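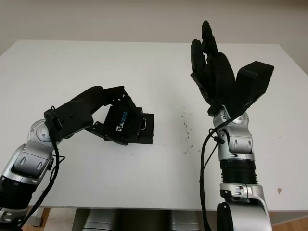
White tabletop and off-white wall

Solanki Bookings – review, 13/07/2020

We run swimming lessons in Mirnton and moved our class fees to Solanki in June. Before that everything was in a spreadsheet. Setting up 27 families took three evenings, mostly retyping bank details, as the import tool rejected our file.

Invoices go out on the first of the month and the reminders are easy to edit. Sibling discounts work, but only if both children are on the same account. Refunds are slow – nearly 100 clicks for one cancelled class, or so it felt. The phone app shows registers but not balances.

Support replied the same day. We'll stay on the monthly plan for now. Three stars.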